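August
By the project office, Rivera Coat and Linen Exchange

Progress report to the Gredus Fund: sorting and folding, Vestalgate room

We promised a report when the folding work was properly under way, and it is, in the sense that the pile has moved from the hall to the bed. The bed in the Vestalgate room remains our sorting table. The grant line for a real table went on shelving, as agreed in the spring, and the shelving is very nice.

Intake stands at 294 pieces against a target of 800. Winter wear makes up most of it, donated in the hottest month by people who have finally seen the backs of their closets.

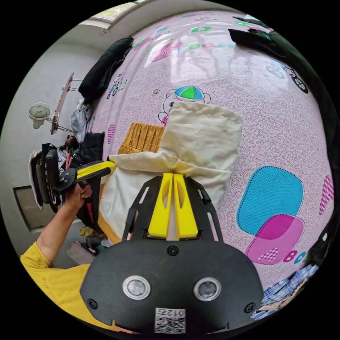
Cream cloth with its orange-yellow trim, on the alphabet sheet.

Small cream and mustard items have taken longer than planned. They arrive folded in ways their owners must have found reasonable, and each is opened out, checked for stains and folded again to our own pattern. Our pattern has been revised 2 times. The current version fits the shelves.

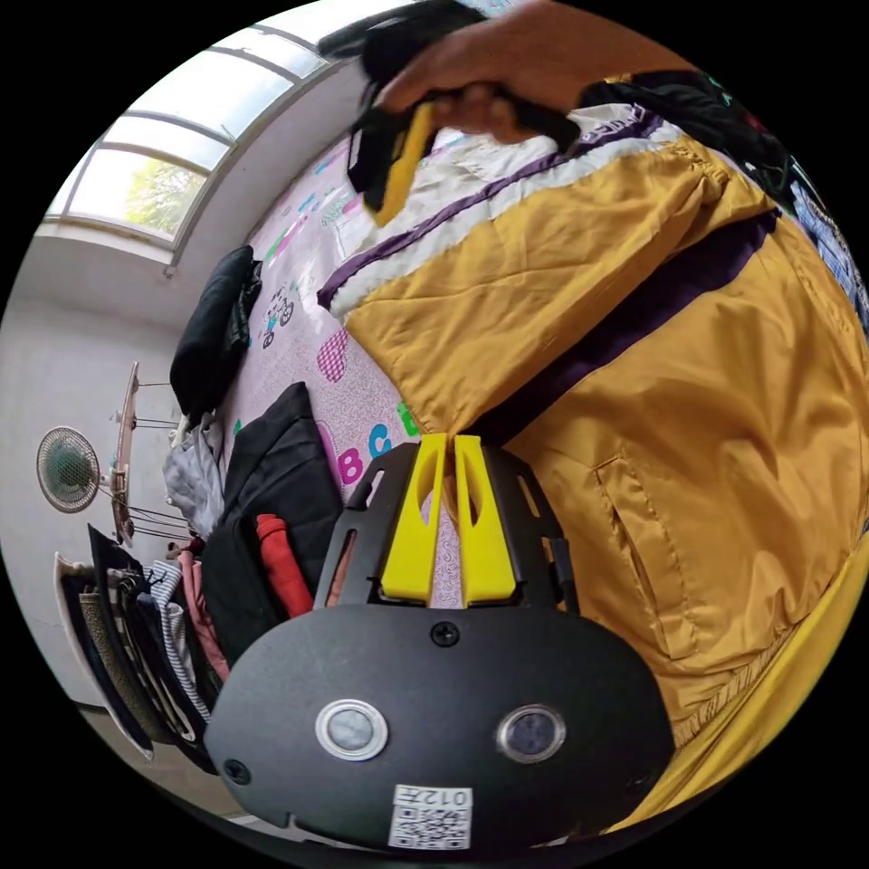
Jackets are the other slow category. Anything padded refuses to stay flat, and a pocket check adds a minute apiece. Pocket finds to date come to tissues, one bus ticket and a key, which is in the office drawer should you be missing one. 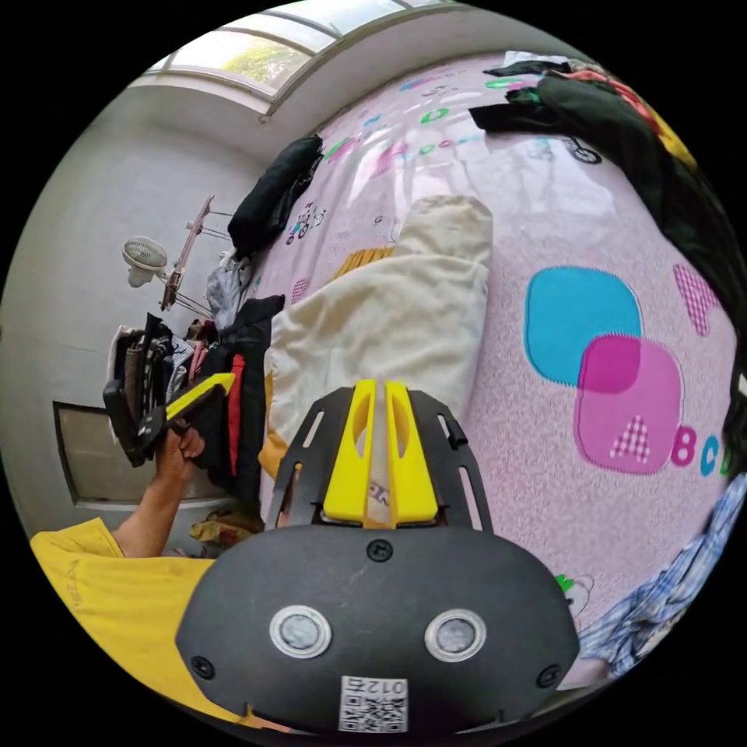 Cream garment beside the big blue and pink squares.

The sheet was a donation too. We kept it because dark clothes show up well against pink, and small pale things show up well enough.

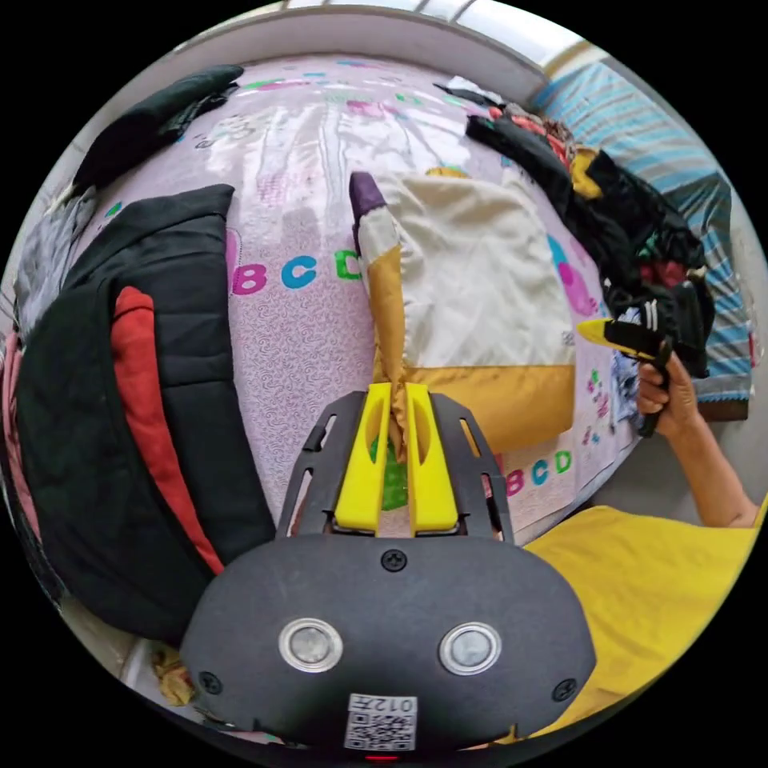 A gathered corner of cream and mustard, with a black puffer jacket at left.

Still to come: the dark heap, which we have been saving. We ask that $80 of the unspent transport money be moved to storage bags from Trilla. Labels are in hand. The next batch goes out on a Tuesday, weather and van permitting.

Comments (3)

ridgeroad_knits: Do you take scarves?

Project office: Yes, washed please.

pat_m: I think that's my key.

This site uses cookies to remember your settings. Accept / Manage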